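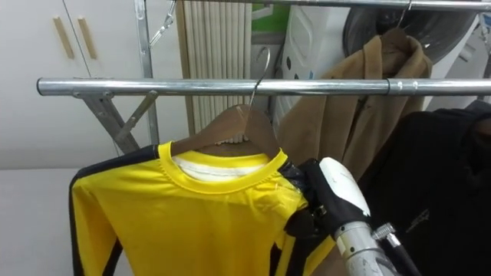 Sofia Cordeiro replied:
I do not agree that it must be the mayor's office. When Wallner bought Brusside they also moved it to Driltudard, and a move like this can break many things without any bad will. My old bookmarks of the sports section are dead too, and I can't imagine who would want to censor the results of the youth handball.

oldtramline
Sports is dead, yes, but the weather page and the obituaries came over without a scratch. Everything under "Town Hall" from before the sale gives an error. I tried the series about the parking contract and the one about the school roof. Both gone. I had the links in my mail, so I know they were correct.

kestrel_b
Same with me. What bothers me more is the search box. If you type the name of the deputy mayor you get one article, and it is the one where he opens the new playground.

Sofia Cordeiro
The search only covers the new system. They say so at the bottom of the page, in very small letters.

kestrel_b
I have read the small letters. They say "some older content may be temporarily unavailable." The sale was in spring. How long is temporarily?

Lourenço Magalhães
I wrote for the old Brusside for several years, as a freelancer, so please read me with this in mind. I want to put a few facts here and leave the guessing for others.

When the sale was prepared, we made an export of the archive. It had 2,620 articles, with the names of the authors and the original dates. I was present when it was handed over, and the person from Wallner opened it and said that it looked complete. So the material exists, and the new owner has it. The new site was first shown to us with the archive inside, on a test address. I found my own pieces there. Then the site went public and the archive was not in it.

Nobody has told me to be quiet and nobody has offered me an explanation either. I sent three letters. To the first one I received a polite answer that the matter was with the technical team. To the other two I received nothing.
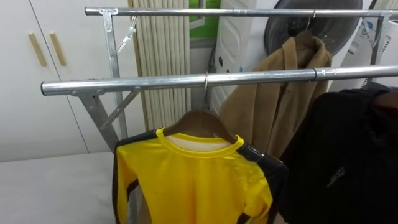 About who decides now, because somebody asked it on the previous page. On the front of the site it is written "Brusside, an independent newspaper for Traver," and under it the name of the same publishing company as always. But this company now has a single owner, and the editor in chief signs her contract with the owner and no longer with the company. From far away it looks like one piece. If you look closely at the front bar of a clothes rack like the one in the picture, you see a joint, where two lengths of tube meet under a sleeve, and I think of our masthead in this way: old tube on one side, new tube on the other, and a shiny sleeve over the place where they come together. It holds very well. I only ask that the readers are informed where the joint is.

oldtramline
Thank you for this, Lourenço. The test address is new information, I think. Do you have anything in writing about it?

Lourenço Magalhães
I have the message with which they invited us to look at it. I would prefer not to post it, it has private addresses of other people. But I can show it to the press council if they ask.

mudlark77
Sorry to be the unpopular one. A company bought a newspaper with its own money. The archive is its property. If they want to publish recipes for the next ten years they can do it, and you can all stop reading. Where is the scandal?

kestrel_b
The scandal is that we paid for it also. The subscribers' campaign kept that paper alive, and the promise on the subscription page was "access to the full archive." I still have the confirmation mail.

mudlark77
Then ask for your money back. That is a consumer question and has nothing to do with freedom of the press.

Sofia Cordeiro
It can be both. I said before that I don't believe in a phone call from the mayor, and I still don't. But I changed my mind a little after reading about the test address. If the archive was already working there, "technical problems" is a weak answer. Somebody had to take a decision to leave it out. Maybe a boring decision, for example the fear of old complaints. A lawyer looks at the archive, sees the parking contract series, and says that it is cheaper to wait.

Lourenço Magalhães
This is possible. There was a complaint about that series, and it was withdrawn. The paper published a correction of one sentence, which gave the wrong department. Everything else stood. For this reason I would find it sad if the series disappears out of caution – a new reader could think there was something wrong with it.

brickworks_lane
I work with websites (not for Driltudard, not for Wallner) and I would like to defend the technical people a bit. An export that "looks complete" when you open it can still be a nightmare. Photos without rights, broken characters, links that go to the old addresses. I have seen a test site with everything in it that could never go public, because half of the pictures belonged to an agency. So the test address does not prove a decision. It proves that somebody made a test.

oldtramline
Fair. But would that affect only Town Hall?

brickworks_lane
No. And it doesn't, sports is also missing, see the top of the page. What came over is the weather and the obituaries, and these come from outside feeds. They were never in the archive. I would bet that nothing from the archive is online at all.

kestrel_b
I just checked. The restaurant reviews from before the sale are there. All of them, with the photos.

brickworks_lane
Hm. Then I would lose my bet. Can you post a link?

kestrel_b
Go to Leisure, then "Eating out in Traver," then scroll down to the end. The old dates are removed but I recognize the texts. The place by the station which they praise there has been closed for a long time.

brickworks_lane
Okay, you are right, it's the old material. And the photos are the original ones. I take back the part about the rights. Somebody chose which sections to bring over. I still say that it could be for advertising reasons, the reviews bring visitors from search engines and council meetings don't.

mudlark77
So, a business decision. As I said.

Sofia Cordeiro
A business decision that removes all reporting about the people who are in power here, in the only paper the town has. You can call it business, it is a correct word. The effect is the same for somebody who wants to know in September how the parties voted on the budget last time.

mudlark77
The minutes of the council are public. Anyone can go to the town hall and read them.

oldtramline
Have you ever tried? I did it for the school roof. You must write a request, then you wait, then you get a paper that says "the motion was adopted after discussion." What was said in the discussion, who asked the difficult questions, which company had its man sitting in the second row, this was only in Brusside.

mudlark77
I have not tried, no. I'll give you that.

thimblewort
Practical question from somebody who mostly reads here: are there copies? My mother kept the printed weekend edition while it existed, but the council reports were online only.

Lourenço Magalhães
The public web archives have a part of it. The long series were saved quite well, the short daily items very badly. The authors have their own texts, of course. In my contract the rights come back to me if the publisher does not make the text available. I understood this clause in this way, at least, and I am asking for advice before I put anything online. If the other freelancers have the same clause, we could publish our pieces together in a simple form. I don't want to promise it yet.

kestrel_b
If you do it, please keep the original dates on the articles. Without the dates they are half as useful.

moderator
One note: I removed two posts that gave the home address of the new editor. Please don't do this here, whatever you think of the paper. Also, the open letter is now pinned at the top of this section. It was sent to Wallner on 2020-08-09 with the signatures of more than 2,000 readers. If there is an answer, it will be posted in the same place, complete and without comments.

Sofia Cordeiro
I signed. I asked them to change the sentence about "political orders" before, and they did, so now it only asks for a date and for a reason. That I can support.

mudlark77
I read it and the new version is reasonable. I will not sign it, but it is reasonable.

oldtramline
From you I take this as a signature.

brickworks_lane
Lourenço, if you need help to get the texts out of the web archives with the accents intact, write me a private message. I have a small script for it, it is ugly but it works with most of the old pages.

Lourenço Magalhães
Thank you, I have written to you now. I will start with the parking contract.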